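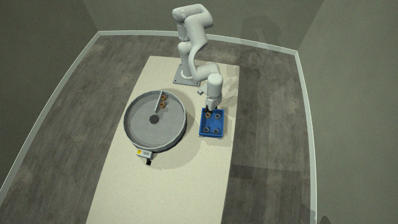 Ring sorting at Balbridge

Ring sorting is the stage at the Balbridge parts works in which small ring-shaped parts are moved between a round tray and a shallow bin. It was done by hand until February, when a Derus robot arm took over the lifting. The cell was laid out in simulation first, and operators could try changes to it before any floor space was cleared.

Effect on staff

The change has been a remarkable one for the people on the line. A shift once meant picking up 1000 rings one at a time, with sore wrists by the end of it. Operators now set up the bins, check finished parts and adjust the arm's program themselves. Mariama Mahama, a former hand sorter, became the first cell lead and trained 40 coworkers, many of whom had never written a line of code!

Pay grades were redrawn to match the new duties. Shift representative Fuseini Appiah pressed for paid training hours, and these were agreed on 19 March 2022. Night work at the station ended soon after.

See also

Zundport packing line
Workplace ergonomics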